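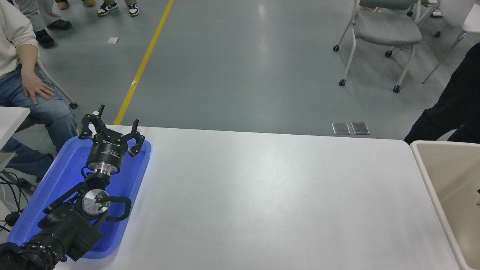
Session 2: Clearing and Setting Up a Work Table

Welcome back, everybody, and thank you for coming out on a Saturday! We'll spend the first 60 minutes on the table itself (wiping, checking the corners, finding a good home for the tray) and then go on to soft, crumpled things, which I know some of you have been looking forward to.

My own habit is to keep the tray at the left end and leave the middle of the white top free, so there is plenty of room to spread something out and smooth it down. Please read the Skadlow sheet before we start, even if you read it last time.
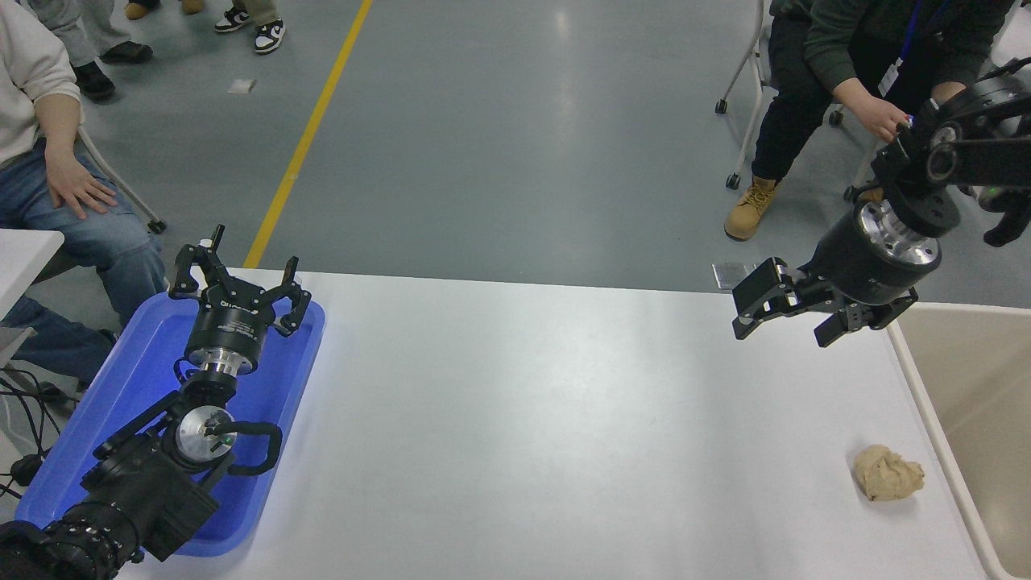 Funmilayo Nwankwo asks whether left-handed people should switch the tray to the other end. Yes, please do, and wipe underneath it when you move it.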